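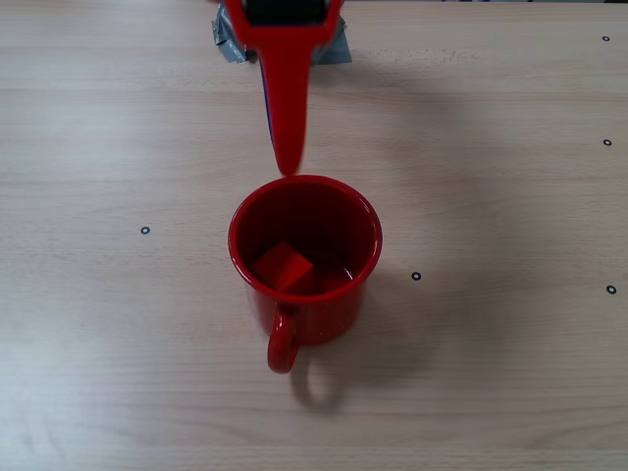
Home Garden Features Subscribe
Search this site Go

July is my favorite time to fall for tomatoes all over again! Give each plant 3 feet if you can spare it (I never believed that until I tried it), and water deeply in the morning, right at the roots. The Praletti vines on my south fence are taller than I am, and I still pinch off the suckers every Saturday before breakfast. Pick when the shoulders turn color and eat the first one right there, warm, over the dirt.

Last updated: July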